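Workshop Talk > Kit and Spending > Robots and Automation > Replacement pads or a whole new gripper?

Print this thread | E-mail this thread

tomomi_k
Hello all, budget question. We're a small outfit in Ustbridge sorting and re-boxing returned footwear, and we've got two of the hand-held gripper tools that we use for recording grasps before anything goes near the arm. I've got to hand in next year's equipment list by December and I can't decide what to put down for the grippers. The pads are looking pretty sorry for themselves. My boss has said 700 for the year for "bits" and anything over that needs a proper written case, which I hate doing.

Option one is new pads all round and carry on. Option two is a complete set of Barrientos fingers, which come with moulded rubber faces and would eat the whole 700 in one go. What would you do?

stiker_fan
Need to see them really. "Sorry for themselves" could mean anything! Are the edges lifting or is the face worn through?

tomomi_k
Fair enough, picture from the bench. The pads are black, foam or a sort of felt, I didn't order them so I couldn't tell you which.

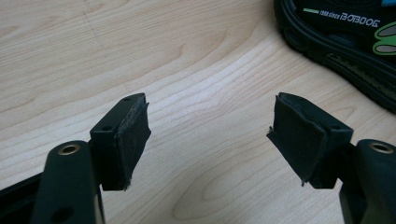

Both pads, as of this morning. Right one is the scruffier.

stiker_fan
Oh, those are ready for the bin, I'd say. The corner on the right one is all jagged, and you've got it folding over the top of the block as well. The left is only a bit frayed by comparison, but look at the fluff coming off that lower corner. I'd do both at once, you don't want one fresh pad and one tired one closing on the same shoe.

The blocks themselves look perfectly all right to me though. I'd put down pads and a decent roll of tape and keep the rest of the money. We use the Stiker sheet, cut it ourselves with a craft knife and a steel rule, takes ten minutes a finger once you've got a card template made up.

J. Ikeda
I'm going to disagree a bit. Cutting your own is fine if you've got someone who likes doing it (we had one, he left, and the quality went straight downhill). When I did our plan I priced the pads and forgot the labour completely. Every change meant a tool off the bench for the morning, then somebody checking the grip all over again, and by spring I'd have been better off with the moulded fingers.

Also, what are you picking up? If it's mostly sandals and slippers with straps, a soft pad snags on hook and loop like nobody's business. Rubber doesn't.

tomomi_k
Sandals and slippers mostly, yes, plus kids' trainers after the holidays. Good point about the hook and loop, I hadn't thought of that at all. It could well be what's chewing the pads up but I've not watched closely enough to swear to it.

wunden_dave
Just to throw another one in, have you asked Wunden for a quote? They did us a bundle last year, fingers plus spare faces, 800 delivered. I know that's over your 700 but the spares were in the price, so we haven't bought a thing since. Might be worth writing the dreaded case for!

stiker_fan
800 for something that clamps on a slipper, blimey. You could buy sheet for years with that.

J. Ikeda
You could, and you'd spend those years cutting it up. It's a planning question, not a shopping one. Tomomi, how often are you changing pads at the moment? If it's twice a year then Stiker_fan is right and I'll shut up. If it's every few weeks, go moulded.

tomomi_k
Umm. I don't know. There's no log. I've been here since the summer and we haven't changed them in that time, and I can't find an order for them in the folder either.

J. Ikeda
Then that's your first job and it's free. Stick fresh pads on both tools now, write the date on a bit of masking tape on the handle, and see where you are when the list is due. Count the sessions as well if you can, weeks don't tell you much if you've had a quiet patch.

wunden_dave
Seconded. And check the bushings for play while you've got it apart, I'd want to know about those before spending anything on the fingers. If the joints are sloppy new faces won't help you.

tomomi_k
Right, I'll have a wiggle of them after lunch. They're nice and shiny, at any rate. Think I'll put a sheet of Stiker through petty cash, and pencil in the Barrientos set on the list with a question mark next to it. My boss hates question marks but he'll live.

Does anybody have a card template they'd be willing to scan? My fingers are squared-off blocks with two little screw holes showing on the left one, if that helps narrow it down.

stiker_fan
I've got a couple that might do. Measure the face, height and width, and message me, I'll dig out the nearest. Leave a bit extra at the top edge and trim it flush afterwards, don't fold it over.

Contact us | Copyright Workshop Talk and its posters | Back to top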